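Publications > Technical Reports > Secret Handling in Shared Build Systems > Section 4

Last updated: 14th March

4. Credential Rotation Under Concurrent Builds

4.1 Problem setting

The store described in Section 3 keeps each credential as a versioned record. A build job asks for a credential by name and receives the current version together with a lease. Rotation replaces the current version and marks the old one as retired. The difficulty is that a job may hold a lease on a retired version when it opens a connection, and the remote service may already have stopped accepting it.

Zikanell, the store used in this work, handles the overlap with a grace window. Both versions are valid until the window closes. The window was set to 300 seconds in the first deployment, a value inherited from the older Flolov scheduler and never tuned. Jobs in the simulation queue run well past that limit, and they read credentials late, when results are uploaded.

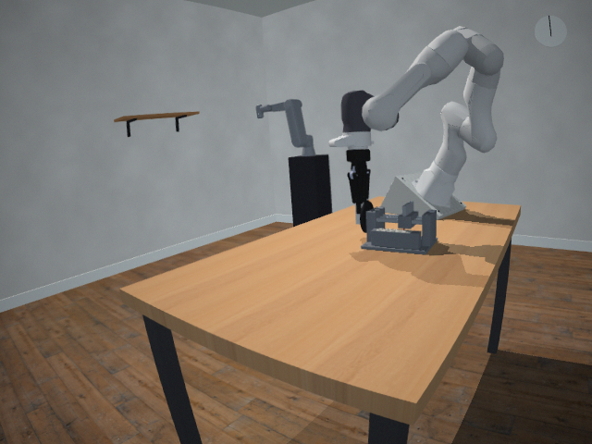
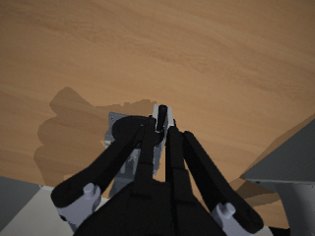

Figure 4. Simulated renders with a wooden tabletop and robot hardware.

Fatima Cele
Research Engineer, Build Infrastructure

4.2 Lease renewal

Two changes were made. First, the client library renews its lease at the point of use and no longer at job start. If the version has been retired, the store returns the new one in the same reply, so no second round trip is needed. Second, the grace window is now computed per credential from the longest outstanding lease, with a fixed upper bound of 500 seconds. A job that exceeds the bound must authenticate again with its job identity.

The renewed value is held in process memory only. Earlier versions of the library wrote it to an environment file so that child processes could read it. That file was sometimes copied into the build cache along with the working directory, and a later job with different permissions could restore it. Child processes now receive the value through an inherited file descriptor that is closed after the first read.

4.3 Failure handling

When the store cannot be reached, the client retries 4 times with increasing delay and then fails the job. We considered falling back to the last known version, as Oosthuizen does in its default mode, but this makes revocation unreliable during an outage, when it is most likely to be needed. Sites that prefer availability can enable the fallback per credential. The setting is recorded in the audit log on each read.

Log output required separate treatment. The Utham log filter matches on exact values, so it misses a credential that has been base64 encoded or split across lines. We register the encoded forms at lease time and buffer one line of output before matching. Splits across more than 2 lines are still missed. The same limit applies to the renewal path, where both the retired and the current version stay registered until the job exits.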